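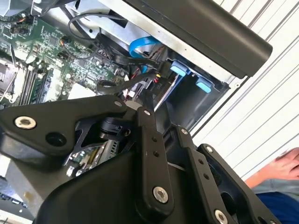
Skurside Residents' Association
Minutes of the general meeting held on 31/05/2018 in the lower hall

Present: Wendy Whiteley (chair), Fouad Hourani, Nour Awad, Fredy Ccori (minutes)
Apologies: Marwan Chidiac

1. Minutes of the previous meeting
The minutes of the February meeting were read and approved with one correction. Under item 4, "north gate" should read "north steps".

2. Footpath between Brurnex Lane and the river
Ms. Awad reported that the town has agreed to resurface the upper section of the path. The lower section, from the bend to the footbridge, is not included in the current work. Mr. Hourani asked whether the town had given a reason. Ms. Awad said the letter refers only to "drainage matters under review". Members from the lower houses stated that the path is difficult for strollers after heavy rain and that the handrail at the bend is loose.
Resolved: that the chair write to the town asking for a date for the lower section, and that the handrail be reported separately as a safety concern.
Action: Ms. Whiteley.

3. Lower hall
Mr. Ccori presented two quotes for repainting the hall. The lower quote, from Stindia, is $1255 and includes the window frames but not the storage closet. The second quote was higher and did not include the frames. A member asked that the present color be kept. Another preferred something lighter. It was agreed to decide the color once samples have been seen.
Resolved: that the Stindia quote be accepted. Carried, with one abstention.
Action: Mr. Ccori to confirm the dates and obtain color samples.

4. Parking on Brurnex Lane
Mr. Chidiac had sent written comments, which were read by the chair. He proposes that parking be limited to one side of the lane between the mailbox and the corner. Discussion followed. Several members supported the proposal in principle but were concerned about visitors and deliveries. Mr. Hourani noted that a similar request was refused by the town some years ago - he believes the letter is still in the files.
The item was deferred until Mr. Chidiac can attend.
Action: Mr. Hourani to look for the earlier letter.

5. Summer picnic
Around 80 people are expected. Tables will be borrowed from the school as before. Ms. Awad will collect the keys to the field gate. Households are asked to bring a dish to share and to label anything containing nuts.

6. Other business
The lamp outside the hall is out again. Mr. Ccori will report it.

The meeting closed at 10 minutes past nine. The date of the next meeting will be posted on the hall door.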